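The Trouble With Folding a Blanket 266 Times

21 Jul 2019
By Sunil Dewan
24 comments

Every few months somebody sends me a chart that goes up and to the right. Along the bottom is the number of examples fed to a learning system. Up the side is how well the system does. The person sending it always wants me to draw the same lesson, that we should stop fussing and collect more.

I have spent a good part of this year around people who do the collecting, and I don't buy it. Or I buy less of it than I'm being sold.

Take bed making. A company called Codasmont pays people to do housework with a gripper in each hand, so that a machine can later learn the motions from the recordings. You squeeze, the jaws close, you fold the blanket, you put it down, you start over. When I visited in March the target for one household was 266 recordings of a single folding task. The woman doing it was fast and neat by the second morning. Her supervisor was pleased about that. I was not so sure he should have been.

By then she had stopped making mistakes. She knew exactly how far the corner would sag and where to pinch it. What went into the pile after that was the same fold, on the same bed, by the same pair of hands, over and over. If you want a machine that can fold her blanket in her bedroom at ten in the morning, fine. I don't know anyone who is shopping for that.

The supervisor told me the repeats "fill in the distribution." I asked him which one. He said the distribution of folds. I said it looked to me like the distribution of one person's folds, and he changed the subject to storage costs.

I'm not against the handheld approach. It beats the old way, where you drove a robot arm with a joystick and took five minutes to pick up a sock. A person holding the jaws moves more or less like a person. You can carry the things into a real home, with real clutter and bad light from the window, and that alone is worth a lot. I'll give them that much.

But carrying them into a real home only pays off if you then go to another one. The Kodikara project, which is small and always short of money, sent its people to 33 homes and asked for only a handful of tries in each. Their total count looks puny next to Codasmont's. I've watched robots trained on both sets try to deal with a quilt neither had met before, and I know which I'd bet my own money on. I should say that I saw 3 trials of each, which proves very little. Still, it's 3 more than the people quoting totals at me had seen.

Then there is the matter of what gets thrown out. At Codasmont, a recording is dropped if the fold slips, if the cloth bunches up, or if the operator has to go back and redo a corner. So the machine never gets to see anyone recover from a bad start. Ask it to help in a house with kids and it will meet a bad start before breakfast. The most useful minutes of that whole morning, I'd guess, were the clumsy ones at the beginning, and those were deleted by lunch.

I raised this with an engineer at Tonavley, who buys data like this by the hour. She agreed with most of it and then shrugged. Buyers ask for hours, she said, so sellers sell hours. A contract that says "up to 24 hours of clean demonstrations" is easy to write and easy to check. A contract that says "show us things we haven't seen" is a headache for the lawyers. I believe her. It's also a poor reason to fill a warehouse with copies of one afternoon.

What would I do? Pay by the home, for a start. Cap the repeats, and set the cap low. Keep the failures and label them as failures. Swap the blanket for a heavier one halfway through, without warning. And when somebody shows you the chart, ask what was on the test bed. If it was the same bed they trained on — and often enough it is — the line would have gone up anyway.

I expect mail about this, mostly from people with charts. Send them, but please include the number of bedrooms. One reader has already written to say that fabric is a special case and that cups and plates behave better. Maybe so. Plates don't slump when you let go of one end. Blankets do, and the soft stuff is most of what's lying around a house waiting to be picked up.

Shared 33 times

Related
Momcombe's Laundry Robot, One Year Later
Who Owns a Recording of Your Kitchen?
Paying by the Hour Gets You Hours
What the Demo Video Left Out

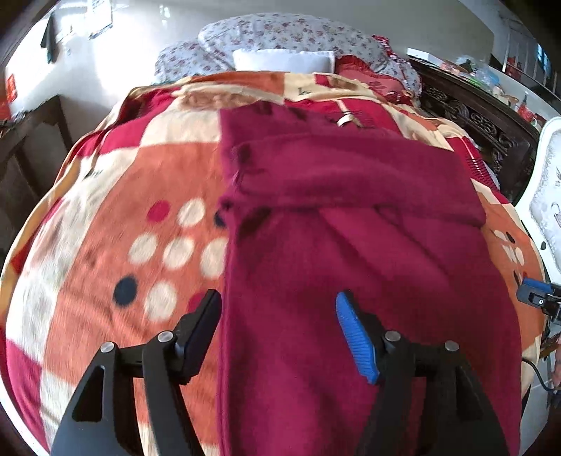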